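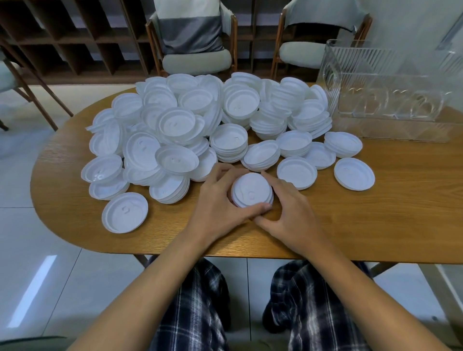

Page last changed: 16 Dec 2018

3 min read

Subject: Re: [grasdale-flag] Should we keep throwing short?
From: Đức Ông

Hello all,

Thank you to Hemant for his long message. I quote the part I want to answer.

> We lost to Estero because we never threw the ball
> deep. Zeeshan has the best arm in the league and we
> use it for passes of four yards. Their safety was
> standing almost on the line in the second half. Any
> team would punish this, and we did not try even one
> time after the break. I say we open the next game
> with a long pass, and then another one, until they
> move back.
>
> Hemant Grewal

I agree with Hemant about the safety. I was on the sideline with my bad ankle, so I had a good view of him, and he was very close from the first play after the break. But I do not agree that we could throw over him with the protection we had.

In our league the rusher starts seven yards back. The Estero rusher, number 24, is very quick, and Zeeshan had to let the ball go before Lavanya could finish a deep route. She needs to run straight, make the inside step and then turn to the corner. It is a slow route. On the two plays where we called it in the first half, Zeeshan was moving backward when he threw, and one of them was nearly intercepted.
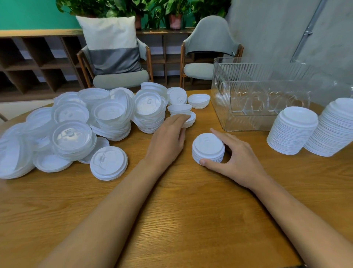 So my proposal is that we first make the rusher slower. Manju can line up in the backfield on the side he comes from, and we fake the handoff to her. If he stops for one second to look at her flag, the corner route has time. We used this against Tolentino in February and it gave us our longest touchdown of the season. We stopped using it when Manju moved to center, and I think that was a mistake.

The second point is our snap count. We snap on the first sound almost every play. Their rusher knew it after one series. I would like us to use a second sound sometimes, also on short passes, so that it does not become a signal for the long ones.

About the short passes, I want to defend them a little. Both our touchdowns came from drives where we took what the defense gave us. Lavanya caught the ball in front of her defender and made him miss, and this is a real strength of our team. I would be sorry to lose it.

For the Brisitz game I suggest:

- Manju in the backfield for the first series
- corner route to Lavanya on second down, after the fake
- Hemant at center (please tell me if you do not want this, Hemant)
- I hold the play cards, as I still cannot run

Brisitz plays man coverage more than Estero, so the crossing routes should be open too. They change their rusher often, and I have not seen the new one yet. If somebody has watched them, please write to the list.

Lavanya asked if we can practice on the small field. Yes, but only with flat shoes, the new surface does not allow studs.

Best regards,
Đức

4 comments
24 shares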